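Widell grip kit, long-ish review after two months. Three stars, might have been four

Posted 26 April 2020

Quick version for people who only read the top. The hands are good. The release logic is not. If your robot works near a person, a table edge or anything you care about, do the firmware update before you do anything else and then test it yourself, don't trust the note.

Longer version. We bought the Widell kit for a full size humanoid, two arms, walking legs, cable tether. The job is laundry room work. Pick up soft stuff, put soft stuff down, hold a tool in the other hand without waving it about. Sounds easy. Soft stuff is horrible for robots, it has no proper shape and the edges go everywhere, and half of the grippers we tried before just mashed it. Sarmiento ones were the worst for that, sent those back.

Fitting. Took me an afternoon. Bolts are all one size, thank you Widell. Wiring guide is wrong on page 4, the two connectors for the left wrist are drawn the wrong way round. Doesn't break anything if you follow it, the hand just sits there dead and you spend an hour blaming the battery. Miłosz Wieczorek found it in the end by ignoring the guide and reading what was moulded on the plug.

First few weeks, very happy. Light touch on cloth, doesn't snag, doesn't pull threads. Holds a thin bag without ripping it. Finger pads wipe clean. Quiet too, quieter than the arm joints anyway.

Then the fault.

What happens is this. Hand closes on something thin. Pad reading is low becuase the thing is thin. Hand decides it hasn't got hold of anything and squeezes more. Fine so far. But you tell it to let go and it thinks there's nothing there to let go of, so it skips the open step and reports "released". Arm then gets permission to move. Arm moves. Hand is still shut. Whatever it's holding comes too, and if the thing is caught on something, the robot is now pulling against it, and the legs start trying to balance against a pull that the rest of the system says doesn't exist. 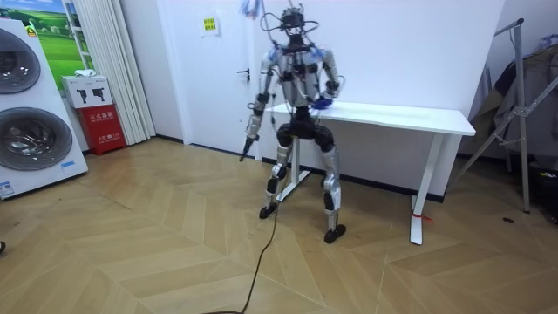

So with us it was a stuck bag and a robot stepping back when it should have stood still. Tapio Miettinen was on the stop button and hit it straight away. Nothing broken, no one hurt, robot went soft at the knees and he got an arm round it. It's a heavy thing to get an arm round. If he'd been making tea it would have gone over.

We ran it again on purpose, robot on the hoist this time. 65 thin grips, different bags and cloths. False release on 57 of them. That is not a rare fault! That's just how it behaves with anything thin. Towels and thick shirts never did it once, so you can go weeks thinking the hand is perfect.

The other hand matters here as well. If you have one hand stuck and a long tool in the other, the balance routine will use the free arm as a counterweight. Meaning it swings it. Meaning it swings the tool. I'd not thought of that before and I don't like it. We now limit the free arm whenever the working hand is closed, takes ten minutes to set up and should be on by defualt.

Support. Mixed. First answer was to clean the pads. Second answer was to clean the pads again. Third was a proper engineer who asked for the logs, said yes, known thing, update due in May, and sent me the test build early. Good chap, would have liked to get him first. Nowhere in the manual does it say "known thing".

Test build is better. It now checks finger position as well as pad pressure before it says released. Ran the thin bags again, all let go. Opening is slower, you notice it, don't care. But it still doesn't stop the arm if the two readings disagree, it only logs a warning, and who is reading the log at that moment. I've asked for a hard stop. We wrote our own in the meantime, few lines, happy to share, ask in comments.

Compared to the Zirance hand: Zirance is clumsier on cloth and costs more, but when it's confused it freezes, everything freezes, and you go and sort it out. Annoying on a busy day. I'd take annoying.

Good: grip on soft things, noise, bolts, spare pads in the box.
Bad: false release, wiring drawing, support until you get to the right person.
Not tested: anything wet, anything hot.

Would I buy it again? For a bench arm bolted down, yes, today. For something on legs, wait for the update, keep it on a hoist, keep a hand on the stop, and don't let anybody stand in front of it while it's letting go of things.

Will update when the proper release is out.

Related reviews
Zirance three-finger hand: slow, safe, dear
Pastix pad cleaner, is it just soapy water
Sarmiento soft gripper, why we returned it
Tether cables that don't trip people up

We use cookies to remember your settings and count visits. By carrying on you agree to this. Accept | Change settings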